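6 April 2022

Reproofed the Simerel shell this morning. It is the third treatment since I bought it, and I have kept the same method each time so that the notes can be compared: zips done up, hook-and-loop closed, powder drawer scrubbed out first, one wash at 30 with soap cleaner, then a second cycle with the wash-in. I left out the extra spin. Last October I let it spin at full speed and the face fabric came out creased across the shoulders, and the creases wetted out before anything else did.

Tumble dried on low for 12 minutes. The label permits it. Water poured from a jug now beads on the chest, hood and upper arms. It beads less well at the cuffs and along the hip belt line, where the pack rubs. I put a second coat on those two areas with the sponge bottle and hung the jacket over the bath.

While it was inside out I went over the seams. The tape is sound on the hood and both side seams. There is lifting at the left underarm, perhaps the length of a fingernail, in the place where three panels meet. Pressed it down with the iron through a tea towel and it held, though I have written it down as a temporary repair. If it lifts again I shall cut the end square and put a patch of new tape over it.

The Dimell trousers are in a worse state. The inner gaiter elastic on the right leg has lost its grip and the lace hook has pulled half out of its stitching. Both knees are fine. The side zips run freely to the thigh but the right one has a slider that opens behind itself if I sit down with it fully closed. I squeezed the slider gently with pliers, one side and then the other, and ran it up and down several times. It closes properly now with no load on it. Sitting test passed twice on the kitchen chair.

Lenuța Enache rang after lunch about the insulated jacket she wants for her daughter. She had narrowed it to two and read me both labels. The cheaper has 100 gram fill in the body and the same in the sleeves, and no snow skirt. The other is thinner in the sleeves, with a skirt and a proper two-way zip. I said the second. A child who is moving will not miss the fill in the arms, and a child who sits down in snow will certainly miss the skirt. She asked about down. I said synthetic, given how often it will go through the wash. She also asked about sizing up and I said one size, no more, or the hood comes over the eyes and the cuffs drag past the gloves.

Weighed the down jacket on the kitchen scales at some 700 grams with the stuff sack in the pocket. I had it down as lighter in the old notebook, so either the sack was left out that time or the scales have drifted. Put a fresh battery in and got the same reading. Corrected the entry.
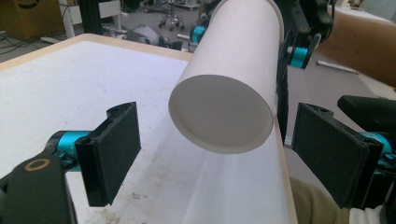 The loft is still good in the collar and chest. The lower back is flat, in the two baffles that sit against the pack. I worked the clumps apart with my fingers and they came up a little. It wants a proper wash with the down cleaner and a long, slow dry, and I would sooner do that when I can be in all day to turn it.

Gloves: the Lewis pair have stiffened at the palm. Wiped on a thin coat of wax, warmed it in with the hair dryer, took off the excess with a rag. The liner on the left glove comes out with my hand when I pull it off, as before. A few stitches at the fingertips would fix it but I cannot get a needle in that far without going through the membrane. Left alone.

The Prultside catalogue came in the post. They have changed the cut of the bib again and raised the back panel, and dropped the drop-seat zip from the men's version altogether. The waterproof figure has gone up on paper and the breathability figure is no longer given at all. I should like to see it before I believe it. The old model is still listed at the back in two sizes -- neither of them mine.

To get: seam tape, a lace hook, elastic for the gaiter, another bottle of down cleaner. Shell still damp at the cuffs at ten o'clock. Left the bathroom window open.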